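The Long Life of a Black T-Shirt

There is a particular pleasure in an old black T-shirt. It has been washed so often that it hangs like water, the neck has gone soft, and the black has slipped into something closer to wet slate. I own 6 of them and I could tell you where every one came from. My favourite was bought in Moffat one July, in a downpour, when everything else I had packed was soaked through. I have worn it ever since, to weddings (under a jacket) and to bed with the flu.

So I was delighted to find out how much there is to know about keeping one going. I spent a winter reading, asking and ruining the odd load, and I came out of it a complete convert to the slow wash.

Let's start with the black itself. Black is a greedy colour. It takes a lot of dye to get there, and a fair amount of that dye never takes a proper hold of the cotton. Much of what we call fading is something else as well: tiny broken fibres standing up on the surface and catching the light, so the cloth looks grey even where the dye is still sound. Rubbing does that. A packed drum does it, and so does a pair of jeans thrown in with the zip undone.

Turn the shirt inside out, then, and let the inside take the beating. Wash it cool with other dark, soft things. Use less powder than you think — the pale streaks people blame on fading are often soap that never rinsed away. And dry it in the shade! I used to peg mine out in full sun and feel very virtuous about it, and the shoulders went brown. 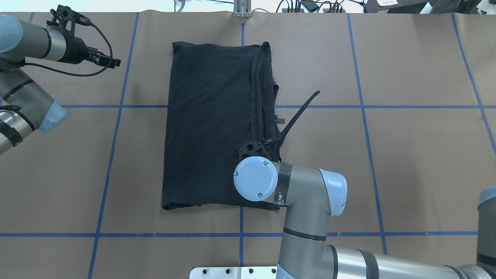
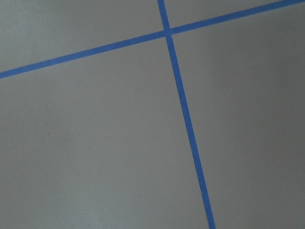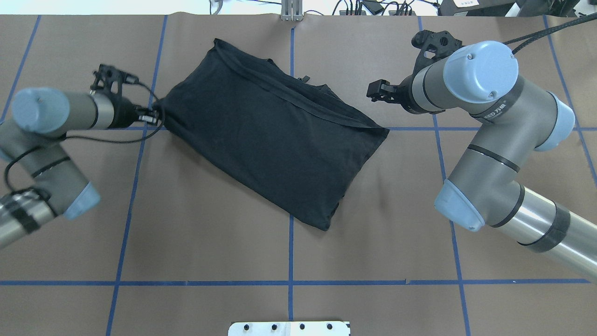

Blue tape marks out the surface in all three; the folded black garment is in the first and last.

Then there is re-dyeing, which I had always filed under things other people do. At Kendard, a small dye works beside the river in Drakutby, they take in tired black clothes and send them home properly dark again. I went for a morning and stayed until they locked up. The vats hold 700 litres each and the smell is wonderful, half wet wool and half struck match. Shirts are weighed dry, soaked, and then lowered in together, and for a good while very little seems to happen.

What I hadn't expected was the thread. Most T-shirts are sewn with polyester, and cotton dye won't touch it, so a faded shirt can come out of the bath with its old stitching showing grey along every seam. Some customers hate this. I love it, and asked for mine to be left just as it was.

The works keeps a ledger of everything it has rescued, and on the day I visited the last line was number 1323, a vest from Skukow with 2 careful darns under the arm. Whoever mended it had used navy thread. You could only tell by the window, holding it right up to the glass, and we all took a turn.

My Moffat shirt went in that afternoon. It came back by post a fortnight later, wrapped in newspaper and so dark that I put it on straight over my pyjamas.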